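Questions and Answers for Staff: Automation of the Sorting and Packing Rooms

Prepared by Itzel Tovar, Training and Staff Matters, Ledesma

Last changed in February

We collected these questions from the box near the time clock, from the talks in the break room, and from the messages many of you sent to me. I answer in writing so that every shift receives the same words. English is not my first language and it is not the first language of many of you, so I try to keep the sentences simple. If something is not clear, please ask again.

What is being automated?

The sorting of mixed household goods. At present all mixed tubs with small items (personal care, kitchen plastics, small packets, pieces without box) are opened and sorted by hand. With the new cells from Randolex, one part of these tubs will be picked by robot arms. The full cartons are not included in this change. The pallets are not included either.

Why mixed goods first? They are the most difficult.

Several colleagues asked this, and it is a fair question. The full cartons were already made easier two years ago with the conveyor. The mixed tubs are where we have the most complaints about wrists and shoulders, and also where we have the most overtime. Management chose to start where the work is heaviest for the body. I must say openly that it is also where the delay costs the most money.

Will people lose their jobs?

There are 34 people in sorting today. The written agreement says that no permanent contract in sorting will be ended on account of the cells during the first two years. The agreement hangs on the board in the corridor and you can ask me for a copy. When a person retires or leaves by own wish, the place may stay empty. I do not want to hide this part. After the two years there will be new talks, and I cannot promise today what they will bring.

What will I do if a robot picks the tubs?

There are three kinds of work around the cells. The first is tending: you bring the tubs, you clear the blocked items, you restart the arm. The second is checking what comes out before it goes to packing. The third is demonstration, and about this one I receive the most questions, so it has its own answers below.

What is demonstration work?

The arms learn from people. A person takes a hand-held gripper with a camera on it, and with this tool does the task that the arm must do later: takes an item, moves it, puts it down. The recordings go to the team of Hermenegildo Cárdenas, who is responsible for the software called Atik. We record in many places and not only in the hall, also in ordinary rooms with ordinary tables, where things lie one over the other.

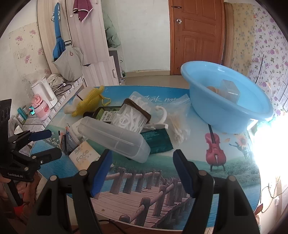
A clean table with five boxes would teach the arm very little. Our tubs are not like this. They come with packets under bottles and bags that hide half of what is behind. So when you do the demonstration, please do not tidy before you begin. Many of us have the habit of putting things straight first, and it is a good habit in packing, but for the recording it removes the difficult part.

Is it hard to use the gripper?

In the first hour, yes. Your fingers know many things that the gripper does not know. You will want to use your other hand to help, and sometimes you will drop things. Dropping is allowed. Most colleagues told me that after one shift they stop thinking about the tool. The thin packets remain the most annoying, also for experienced people.

How long is one session?

One session is 40 minutes, and after it you have a break of 30 minutes from the gripper. In the break you can do light work such as labels, but no lifting. If the hand becomes tired before the end, put the tool down and inform the shift leader. It will not be written in your file.

Does the camera record me?

The camera sits on the tool and looks forward, to the jaws and the items. It can happen that fingers or a sleeve come into view, and also the room behind. Please put away letters, badges, telephones and family photographs before you start. If you notice later that something private was visible, write to Hermenegildo with the time of the session and he will delete the recording.

Are the recordings used to measure my speed?

No. This point was discussed for a long time and it is now in the agreement, paragraph 4. The recordings have a session number and not your name. Supervisors have no access to them.

Do I get more money for demonstration?

You receive the same supplement as for machine work. If you record outside the building, the travel counts as working time. We asked for a higher supplement and did not get it this year.

Can I refuse?

Yes. Demonstration is voluntary. Tending and checking belong to the normal duties once you have done the training, but if you have a medical reason, come to speak with me before the plan is made.

What happened in the trial at Wultulero?

The Wultulero site has worked with one cell since the autumn. In the first weeks the arm stopped often, mostly at soft bags and at items lying flat, and the tenders there were more tired than before, because they walked back and forth all day. They changed the position of the tubs and after this it was better. Colleagues from there also said that the hall became quieter and that they speak less with each other. I take this seriously. For this reason our two cells will stand side by side, so that the tenders do not work alone.

When does the training start?

After the cells are installed. There are 33 places in the first round, in small groups, always at 2 p.m. so that both shifts can come. The list is at my desk. If you prefer the training in Spanish, write an S behind your name.

Where can I ask more?

My door is open from 1 p.m. until the end of the early shift. For questions about the agreement you can also go to your shift representative. New answers will be added to this page when I have them.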